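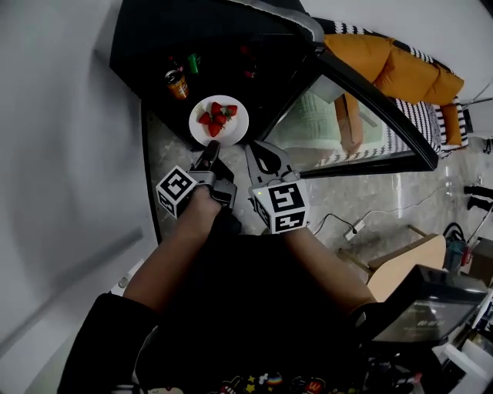 Pose jumps, second part

9 December 2019

In July I wrote that our marker tracking was finished. I must correct this. When Angelica Espiritu tried to replay the strawberry task in Castgate, our small viewer, the right gripper turned over for one or two samples and then came back. The left one did it too, less often.

The reason is old and well known. When the tracker sees only one face of a cube, and this face is small, there are 2 poses which explain the corners almost equally well. Our code took the one with the smaller error, every time, without asking where the gripper was before. So a little noise was enough to change the answer.

I tried first a stronger smoothing filter. It was a bad idea: the jumps became soft, but the closing of the fingers became late also, and for soft fruit the timing is what we want to learn.

Now I keep both candidates and compare each of them with the pose predicted from the last 16 samples. If two faces are visible, I solve for all the corners together and the question disappears. In our test set of 40 recordings, 2 still have a jump, both when a hand covers most of the cube.

The change is in the Skovton branch. Please rebuild the index before you use it, the old cache does not know the second candidate. Next I want to look at the time offset between the finger width and the pose, where I still do not trust my numbers.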